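Dakstead Lidded Pot: Two Months of Soup, Rice and One Burnt Caramel

March | by Emiko Yoshida
4 minute read

So my old pot finally lost a handle (into the chili, with people waiting) and I went looking for something black, boring and nonstick with a lid I could see through. I ended up with the Dakstead, which was sitting on a bottom shelf at Gruvine between a fondue set and a stack of cake tins. I'd gone in for dish towels. I have now cooked in it nearly every day for 2 months and I have opinions!

First, the looks. It's a plain black pot with two side handles and a glass lid with a round black knob on top. If you like copper or pastel enamel you'll walk right past it. I have a gray counter and white cabinets and a lot of clutter, and I like a pot that doesn't shout. It can sit out between lunch and dinner and I stop noticing it, next to the paper towels and the salt and pepper grinders on their little saucer.

The lid is my favorite part. I'm a lifter – I always want to peek at rice, and then I've let the steam out and it's crunchy in the middle. With glass I can stand there and stare at it as long as I like. It fogs up for the first few minutes, then clears in patches, and you can tell a simmer from a real boil without touching anything. The knob is a good size too, big enough to pinch with two fingers when you tilt the lid to let some steam go. Mine came a little loose after a couple of weeks and I tightened it with a regular screwdriver, and it's been fine.
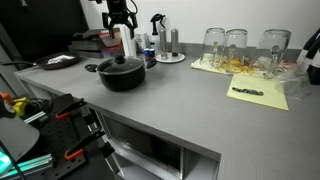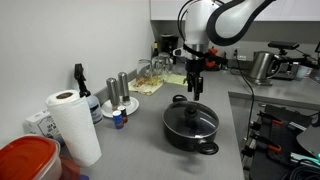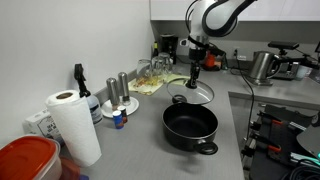
The pot and its glass lid on my kitchen counter; the lid is tilted up in the last picture.

Now the handles. I love that they're short loops, because my drawers are shallow and my stove is small and a long handle always ends up sticking out where my hip goes. I have a black frying pan for when I want a long handle, thank you. But they do get warm on a long cook. Not scary, just warm enough that I grab a towel for anything over half an hour. My Camacho pot, the one that fell apart, had thick rubbery grips and I'll admit I miss those when I'm draining potatoes.

Nonstick: so far so good. Oatmeal slides out. Rice slides out. I burned caramel in it one Thursday night (phone call from my sister, my own fault) and figured that was the end of the relationship, but I soaked it overnight and the whole sheet lifted off in the morning. I use wooden and silicone spoons only and I wash it by hand. The leaflet says the dishwasher is OK. I don't believe leaflets.

It heats evenly enough on my electric stove. Onions in the middle brown a bit faster than the ones at the sides, so you stir. For soup you'd never notice. It's a good size for a pot of lentils that feeds us at dinner and leaves lunch for the next day, though I wouldn't try to do a full box of spaghetti unless you enjoy pushing noodles down with a spoon.

Things I'd change:

The rim of the lid holds water after washing. I dry it, I put it away, and then a drip runs down my sleeve the next time I pick it up. Standing it on edge in the rack for a while helps – a bit.

There are no measuring marks inside. My sister's Storari has them and I'm jealous every time I make stock at her place.

And the lid doesn't flip over and nest upside down very well because of the knob, so stacking things on top is out. I keep mine on the counter half the week anyway, so I've mostly made peace with that one.

Before buying I read the reviews on the Gruvine site (there are 1,023 of them, and no, I did not read them all), and the main complaint was the coating wearing out after a year or so. I can't speak to that yet. I'll come back and add a note if mine starts flaking. The other complaint was that it's "too light," which made me laugh a little, since I carry a full pot from stove to sink with bad wrists and light is exactly what I'm after. If you want heavy, get cast iron and a stronger friend.

Would I buy it again? Yes, tomorrow, and I'd get the smaller one for oatmeal too if they ever have it back in stock. 8 out of 10 from me, with a point off for the drippy rim and another for the missing marks.

Contact | Copyright Emiko Yoshida, all rights reserved | Back to top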